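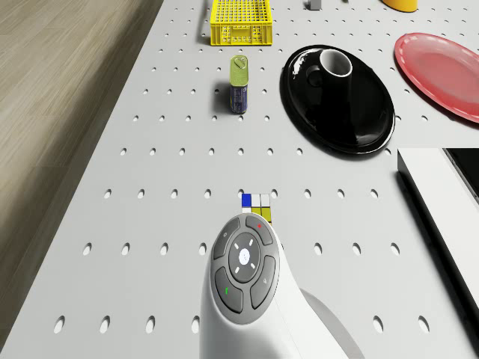
Simulated view of a robot gripper over a perforated white tabletop.

The Rovell county benefits office moved its intake records onto a shared case system, Jirel, in October. The program lead, who asked to be identified by role only, spent an hour going over the data model.

The old setup kept 11 separate forms with no common client number. "Income was entered as weekly on some and monthly on others," she said. "We converted everything to monthly and stored the original value next to it."

Matching came next. Jirel compares name, birth date and address, then gives each pair a score out of 100. Pairs at 80 or higher go to a worker for review. Nothing merges automatically. "The first pass left 302 pairs in the queue," she said. "Most were spelling differences. The hard ones were parents and children with the same name at one address."

Consent is recorded per program. A housing worker can see that a childcare file exists but can't open it unless the client has agreed. Asked whether that slows referrals, she said it adds one screen.

The Seol branch still scans paper forms overnight, and those records show up by 8 a.m. Its workers will get direct entry once the branch's network line is replaced.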